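4.2 Fixing the wall bracket

Read section 3 before starting. The Cekon wall bracket holds a chest of drawers upright if a drawer is pulled or climbed on. It must be fitted to all Pirberg units, including those placed across a corner.

1. Empty all drawers and take them out.

2. Move the unit to its final place. Leave a gap of 10 mm between the back panel and the wall.

3. Mark the wall through both bracket holes. Check for pipes and cables with a detector.

CAUTION: Do not drill directly above or below a socket or switch.

4. Drill to a depth of 40 mm. Push in the plugs until flush, then drive the screws by hand — a power driver may strip the plug.

5. Hook the strap over the bracket and pull until there is no slack. Refit the drawers, bottom drawer first.

Note: The plugs supplied are for solid walls only. For plasterboard, order fixing kit 24 from the Clevport parts desk.

Ornaments and plants may be put back on the top once the strap is tight. Put heavy items towards the back.
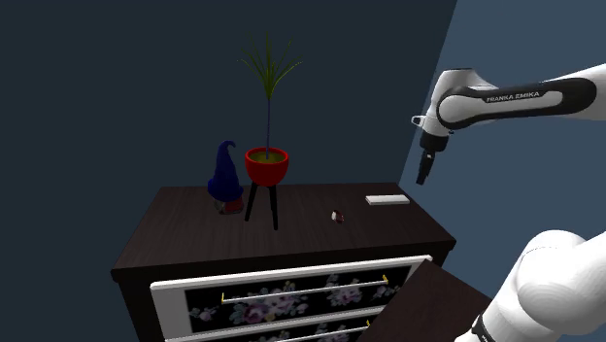

4.3 Checking the strap

Check the strap after the first month and again each August. Replace it if the webbing is frayed or the buckle slips under a firm pull. Do not knot a worn strap.

Section revised 11/5/20, G. Lacson. Replaces the Cieślak bracket instructions.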